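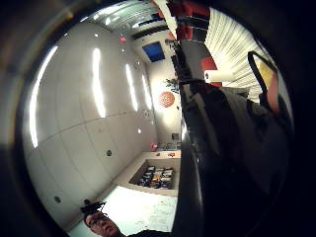
*Fig. 1. View from the camera on the hand-held gripper, with ceiling lights and part of the room in view.*

**Week 7 - Collecting demonstrations**

A demonstration is one complete attempt at a task, recorded from the gripper camera. The policy learns from what this camera sees, so everything in view becomes part of the example.

- Start recording with the gripper pointed at the work surface. Trim any stretch like Fig. 1, where the lens takes in mostly the room.
- The lens is very wide. Lights, blinds and people's faces will get in - blur faces before upload.
- Move at a steady pace. Fast turns give blurred images and poor tracking.
- Keep failed attempts in a separate folder. Do not delete them.

The Skenley set has 540 demonstrations, of which 63 were dropped for lost tracking. Read Ní Bhriain's notes on trimming before the lab.

**Due 4/30/19:** 92 usable demonstrations per group, with a log sheet. Send questions to Pádraig Ó Flaithearta.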